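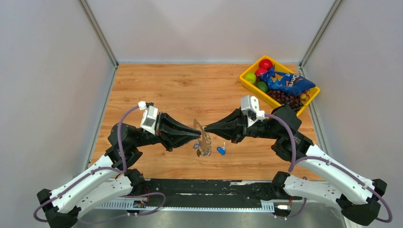
Stories > Short fiction > The East Meadow

The East Meadow

Reading time: 4 minutes

The well at Saithong went cloudy in April, the same week Usa Wiriya put her house up for transfer.

Nantana Sriwong heard about the well first. She was on water duty, and the jar she filled at the pump house looked like weak tea with milk in it. She let it stand on the step while she swept. When she came back there was a fine brown line at the bottom and the rest had cleared a little. She wrote it in the log and walked up to the common house to tell whoever was there.

Usa was there, pinning a card to the board. House 2, it said. Available to members' list first, then open. See Usa.

"You're leaving," Nantana said.

"I'm seventy-four. My sister has a ground floor in Pala with a spare room. What's in the jar?"

Nantana held it up to the window. Usa took it from her and tipped it.

"It did this the second year," she said. "The pump's hanging too low. It's pulling silt."

"Who fixed it?"

"I did, with a man from Clusel who is dead now."

They went down to the pump house together, slowly, on account of Usa's knee. The path ran along the east meadow, which had not been mowed since the fall. Usa had been one of the people who bought the land. There had been a farmhouse then, and a barn with no roof, and 202 acres that the bank in Datulico wanted off its books. The founders had slept in the farmhouse for the whole first winter. Usa did not talk about it much. Newer members asked her at potlucks and she told them it was cold.

In the pump house she pulled a coffee can off the top shelf. Inside was a folded sheet of graph paper with the well drawn on it in pencil, the depth of the casing, the depth of the pump, and a row of dates down the side. The last was in Usa's handwriting, like the others.

"I thought this was in the binder," Nantana said.

"The binder is the county's numbers. They're wrong."

"Does anyone else know that?"

Usa thought about it. "You do."

The driller's office in Clusel sent two people out with a truck. They raised the pump eight feet and ran the line into the ditch most of the afternoon. The bill was $1,303. At the meeting that night there was a long discussion of whether it should come out of the reserve or be split by house, and a shorter one about whether the meadow should be mowed before or after the birds were done. Nantana took the minutes. Usa sat by the stove with her coat on and voted for the reserve.

Afterward the two of them washed the cups.

"You could stay," Nantana said. "People would bring your wood in."

"They already bring my wood in."

"Then what is it?"

Usa dried a cup and hung it up. "I lie there and hear the pump come on," she said. "I've listened for it for 32 years. If it runs long, I get up and look out to see whose lights are on. I'd like to sleep somewhere the water is another person's problem."

Nantana had no answer to that. She wrung out the rag and hung it over the faucet.

The house went to a couple from the list with a baby. They wanted to know if they could paint the door. On the day of the move Usa's sister drove up in a borrowed van, and it took almost no time to load — a bed, a table, boxes of books, the good chair. Usa left the coffee can on Nantana's porch, without a note.

That night Nantana woke in the dark and heard the pump start. She lay still until it shut off. Then she got up, found a pencil, and added the date and the depth at the bottom of the graph paper, under Usa's.

Contact | Copyright of each story remains with its author | Back to top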